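Sulemana is looking for people to fold towels, clear tables and put away small household things at our Plulstead office, starting in March and running through the spring. The work is part-time and paid by the hour. You do not need a degree or any earlier job of this kind. If you have ever folded laundry for a household or set tables for a living, you already know most of it.

We have 6 openings. Each one is for a tabletop worker on the Bimen project, which is concerned with everyday handling tasks: folding cloth, moving a flowerpot, lining up pens, returning a table to how it was. The tasks are short and they are repeated many times in a session. Some people find this restful and some people find it dull, and we would ask you to think about which you are before you apply.
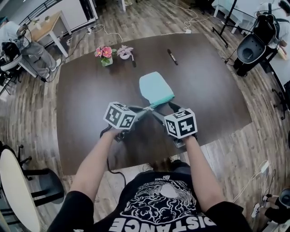 THE WORK

You stand or sit at a brown table and work through a task sheet. The things on the table are ordinary ones. A light turquoise towel, folded flat. Pink flowers in a small white pot. Markers. The sheet tells you where each thing starts and where it should end up, and you carry out the task. Between tasks you put everything back with your hands as usual.

A typical session includes:

Folding a towel in half, then in half again, and opening it back out
Moving a folded towel from one side of the table to the other without undoing the fold
Gathering loose markers and laying them side by side
Shifting potted plants to make room, then returning them
Clearing the table completely and resetting it for the next person

Towels are the larger part of it. A towel that has been folded many times starts to hold its creases, so we rotate them, and at the end of the day the used ones go in the wash. Whoever has the last session loads the machine. Whoever has the first session the next morning takes the dry ones off the rack and puts them on the shelf by color. Please do not skip this even if you are running behind.

HOURS AND PAY

Sessions last 2 hours with a break in the middle. Most people do one session a day, and you may do a second one if the table is free. Pay is $22 an hour, and the break is paid. Training is paid at the same rate. There are no evening or weekend sessions at present.

Pay goes out every other Friday by direct deposit. If you have to cancel, call the office before your start time and we will try to move you to another slot in the same week.

WHERE YOU WILL WORK

The table is on the main floor of our office and not in a separate room. Other people are at their desks nearby, and conversations and phone calls go on as normal.
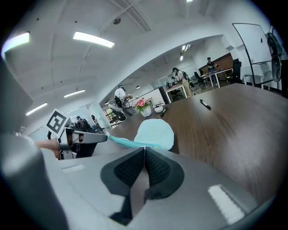 You will get used to people walking past with their bags and coats on while you are halfway through a fold. If you need quiet to concentrate, say so when you apply and we will try to give you an early slot, when fewer people are in.

The office is nearly a mile from the Plostetero bus stop. There is parking behind the building, but it fills up by midmorning. A kitchen with a refrigerator and microwave is open to everyone. Food and drinks stay in the kitchen, including water bottles with lids. We have had to replace towels over this.

WHO WE ARE LOOKING FOR

You should be 18 or older and allowed to work in the United States. You should be comfortable using both hands for an hour at a stretch and keeping your arms out in front of you. The work is not heavy, but you will notice it in your forearms during the first week. Left-handed applicants are welcome.

You should be able to follow a written sheet exactly, including when you can think of a faster way. If the sheet says the pot goes back before the markers, then the pot goes back first. Suggestions about the sheets are welcome at the end of a session and several of them have been taken up.

Wear what you like. T-shirts are fine. We ask that you take off rings, watches and bracelets, and that long sleeves be pushed up above the elbow. Closed shoes, please.

TRAINING

Your first two sessions are training. Cosimo Cattaneo runs these and will go through the tasks with you one at a time, beginning with the markers and leaving the towels until last. There are 42 tasks in the current set. You will not be expected to remember them, only to find them in the binder and follow them.

After training you will be asked whether you want to continue. If you decide against it you will still be paid for both sessions.

HOW TO APPLY

Send a short note to Định Đoàn at the Sulemana office with your name, a phone number and the weekday mornings or afternoons you could come in. A resume is fine but not required. Tell us about any work you have done that involved folding, packing, sorting or setting tables, paid or unpaid.

We reply to everyone. If your hours fit, we will invite you for a half-hour visit so that you can see the table and try a few folds before deciding. You can bring someone with you to the visit. Openings are filled as suitable people come forward, and names received after that are kept for the next round.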